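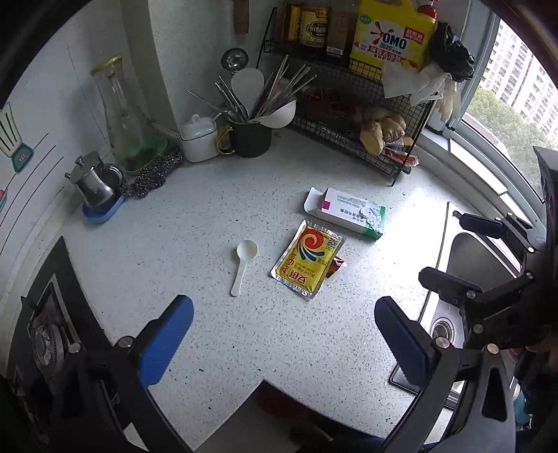 16 December 2018
By the Homes Desk

Ask a fitter what people argue over most when they plan a kitchen and the answer is the worktop. Doors can be repainted and handles swapped in an afternoon, but a worktop stays put for years and gets used every day.

Quartz has taken a large share of the trade at Wandska, a showroom that has sold kitchens since its first days in a converted dairy. The material is ground stone bound with resin and pressed into slabs. It does not need sealing, which is the main complaint against granite and marble. It does mark if a hot pan is left on it, and the showroom now gives every buyer a trivet.

Pale colours with a dark fleck sell best. They hide crumbs well, which some owners like and others find out about when they lean on the counter in a clean shirt.

Price is harder to pin down. Levunitz, a stone yard that cuts for the showroom, charges £200 for a sink cut-out and can take up to 29 days from measuring to fitting. Joins cost extra. A long run with a corner will nearly always need one, and it is worth asking where it will go before the slab is cut.

Timber still has its followers. It needs oiling, four times in the first year and once every April after that, but scratches can be sanded out at home. Laminate remains the cheapest choice and has improved a good deal.

Last updated: 16.40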